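The Dumplings of the Second Winter

When I moved to Flernau, I believed I already knew how to make a dumpling. My mother made them, her mother made them, and in my first winter in the valley I made them also, with flour and egg and a little nutmeg. My neighbor ate two of them very politely. Then she asked if I had ever eaten a lins.

I had not. A lins is a dumpling of old rye bread, sour milk and dried pears, and outside of the valley you will hardly find it. It is as big as a child's fist, dark on the outside and almost purple in the middle. People eat it with melted butter and fried onions, and the onions must be nearly burned. The first bite is strange. It is sweet, then sour, and after this comes the smoke, for the pears are dried over beechwood in October and they keep this taste until spring.

Rosemarie Gerlach has cooked lins for the church supper so many years that people call the supper by her name. She let me stand next to her in the kitchen on one condition, that I did not write down any quantities. I asked how much milk. "Until the bread stops complaining," she said. I pressed the bread with my hand and I heard nothing, but she took the jug away from me, so I suppose it had stopped.

Later I weighed everything at home in secret. My own version uses 1,000 grams of rye bread, at least 4 days old, and 112 grams of dried pears, cut small. It makes enough for six hungry people. Rosemarie uses more pears, I am sure of it, but when I add more, the dumplings open in the water like flowers and there is only soup.

The water is a subject by itself. It should tremble and never boil. Some families put a spoon of vinegar in it, and others find this shameful. At the supper I sat between two cousins who had not agreed on the vinegar since they were girls, and I passed the butter from one to the other for the whole evening.

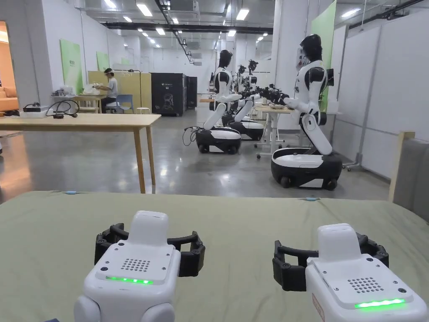 For Hannelore Pfeiffer the vinegar was never the real question, and she told me so before I had finished my plate: it is the bread that has changed. The bakery bread of today is too soft, she said, it has too much wheat in it, and it drinks the milk too fast. Her mother baked for lins one week ahead and hung the loaves in a cloth bag behind the stove. A lins from soft bread is a pudding, in her opinion, and she would not serve it to a guest.

I think she is partly right. I tried with the ordinary loaf from the supermarket and the result was heavy and a little glassy. With a real sourdough rye it was much better, light enough that the fork went in without pushing. If you can't get such a loaf, toast your slices slowly in a low oven until they are dry and let them rest overnight.

The young people do other things. Pascal Lenz has a small restaurant named Domance at the upper end of the village, with a short menu that changes when he is bored. He makes his lins the size of a walnut and fries them in butter after the boiling, so there is a crust. On top he puts pickled red cabbage and a few drops of prulell, the bitter plum syrup that older people here take for the stomach. I went there expecting to be a little angry, like everybody at the church supper had told me to be. I ordered a second plate.

His cook, Chantelle Buthelezi, showed me how to form them with wet hands, turning the ball against the palm with three fingers. She grew up with steamed bread, and she says the feeling in the hand is the same — when the dough pushes back a little, you stop. This was the clearest instruction I received in the whole valley.

I made lins again last week, with pears from a paper bag which Rosemarie left at my door without a note. I used no vinegar. Two of them opened in the pot and the others stayed closed. My neighbor came over, ate three, and asked for more onions.

If you make them at home, start the evening before. Pour the sour milk over the bread cubes, cover the bowl and put it somewhere cool. Soak the pears separately in warm water, 100 milliliters is enough, and keep this water. It goes into the onions at the end.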